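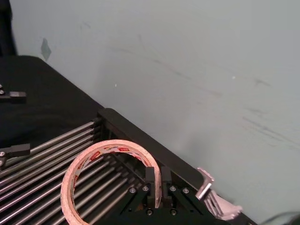 Why Is Tape Sticky on Only One Side?

Because tape sticky on both sides would be a roll you could never put down.

The sticky stuff is called adhesive. It's a bit like very thick honey. Press it on paper and it oozes into bumps too tiny to see, then holds on.

So why doesn't a roll glue itself into a lump? The back of the tape often has a slippery coating. The glue grips it just a little — enough to stay wound up, but not enough to win a fight with you.

Dust is another matter. Stick one piece to the carpet 3 times and it will be wearing the carpet. Your sock drawer won't help either.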